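Zatgate Travel Desk

Booking software for small agencies and independent travel advisors

Zatgate Travel Desk puts flights, hotels, transfers and rental cars in one search window. Your client gives you dates and a budget, you enter them once, and the results from each supplier you have an account with come back in a single list. Commission is shown next to every rate and can be hidden when a client is sitting at your desk.

The program keeps each trip as one file. Change the outbound flight and the hotel nights and transfer times are flagged for you to check. Nothing is rebooked until you confirm it — suppliers charge for changes, and the fee appears before you accept.

Group bookings

The Groups module handles parties of up to 40 travelers. Each traveler has a separate payment record, room assignment and meal note. Names can be pasted in from a spreadsheet. Rooming lists go to the hotel as a PDF or in the body of an email. Welcome drinks, private dinners and other extras are added on the Events tab and billed to the group or to individual rooms.

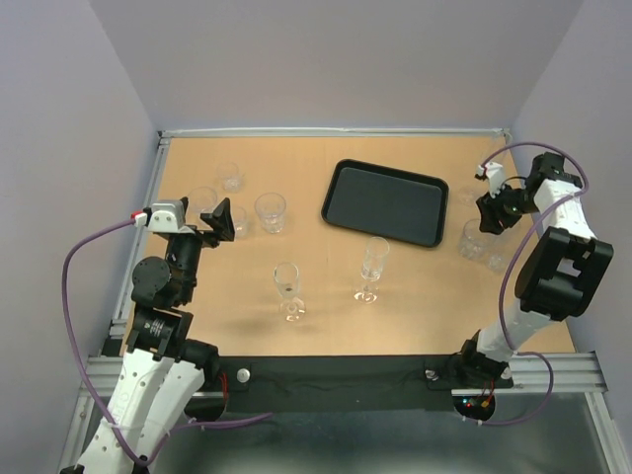 Black serving tray and clear glassware.

Each event can have its own cutoff date. Unpaid places are released 15 days before arrival unless you set a different number.

Plans

Lallier: one user, individual trips only.
Gumede: up to 16 users, Groups module included, shared client files.

Both plans are billed monthly. You can move from Lallier to Gumede at any time, and your trip files come across as they are. Moving down takes effect at the end of the billing month.

Requirements

A current web browser and an internet connection. There is no phone app. Vouchers print on letter or A4 paper.

Import

Client lists from Zastetti can be imported as CSV. Past trips come in as read-only records. Passport numbers are not imported and have to be entered again.

Support

Email and phone, Monday to Friday. Setup for new agencies is handled by Thaddäus Zaugg.

Page last updated 26 February 2024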